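**Friday, teleop on the Rey arm, desk clear task**

Caroline wants the desk set in before the Melorby review. Task as written: marker goes in the mesh cup, everything else stays where it is. I said I'd log a batch and also write down what I think of the batch, so this is both.

Setup same as before. Scissors, red cube, marker, cup with a pen already in it. Vevis build on the leader side, unchanged. Gripper re-zeroed at 9:40 after the left finger read closed while it was open. Didn't chase that.

28 demos kept, 2 thrown out (both mine, dropped the marker going over the rim). Yaa drove the second half.
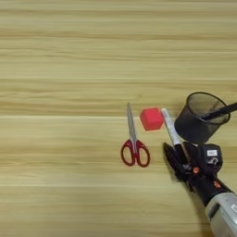 *Marker in the gripper, held near the base. Cup to the right, cube and scissors left.*

My problem with the numbers: 28 out of 30 is a score for Yaa and me. It says we can put a marker in a cup by remote. I don't see how it says anything about the policy, and the Tanard write-up from last month quotes the operator rate in the same table as the rollout rate. Someone is going to read across that row.

Second problem is the grasp. We both grab low on the barrel, so the top end leads, and then we have to swing the wrist to get it into the cup. Yaa swings early, I swing late. Averaged together that could easily give a path that does neither. Caroline thinks more data washes it out. Maybe. She said the same about the tape roll task and we went up to 600 demos on that one with no change I'd bet money on.

Third, the cube sits close to the marker, and I never moved it between takes. Neither did Yaa, I checked with her. So if it learns "go right of the red thing" we won't find out until somebody moves the red thing.

To do:

- rerun with cube position shuffled, scissors too
- one operator only for the first batch, then compare
- agree on early or late wrist swing BEFORE recording
- ask Caroline whether the pen stays in the cup. I'd take it out for half
- left finger zero, again

Not uploading the 28 until the cube question is settled. They're on the local drive under September.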